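Thread: Lids popping on pickled beetroot, water bath times

larnard_shed
Made a batch to the Andow leaflet: 50 minutes in the bath, 9 mm headspace. Two lids have domed since. Vinegar is 5 per cent, measured by volume. Storage is a north-facing cupboard. Is the headspace too small or the time too short?

trandard
Neither, I suspect. Check the lids first. Reused one-piece lids lose the compound ring after one heating. Small jars with gold lids are sold for gifts and many are not meant for a second run.

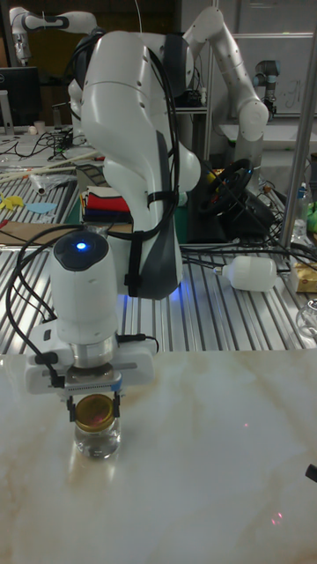

Larnard, June 1, 2023

Day after the post above. I have gone through the batch. The domed pair both had reused lids. The rest had new ones and are flat.

charbonneau_k
Disagree with trandard on the cause. A reused lid usually leaks, and a leaking lid does not dome. Doming means gas, and gas means something is alive in there. Bin both, do not taste. What was the ratio of vinegar to water?

larnard_shed
354 ml vinegar to the same of water. The leaflet has it undiluted -- I cut it for taste.

charbonneau_k
There is your fault. Beetroot is low acid and the brine has to carry it.

trandard
Fair, I withdraw the lid theory as the main cause. I would still not reuse them. Tighten to fingertip only, so air can vent in the bath.

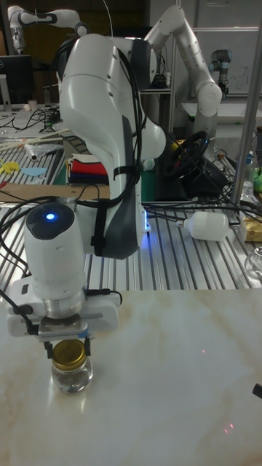

Can I add more vinegar to the flat jars and process them again?
No safe way after this long in store -- throw out the whole batch and start again with undiluted vinegar.

larnard_shed
All binned. Next lot goes in undiluted.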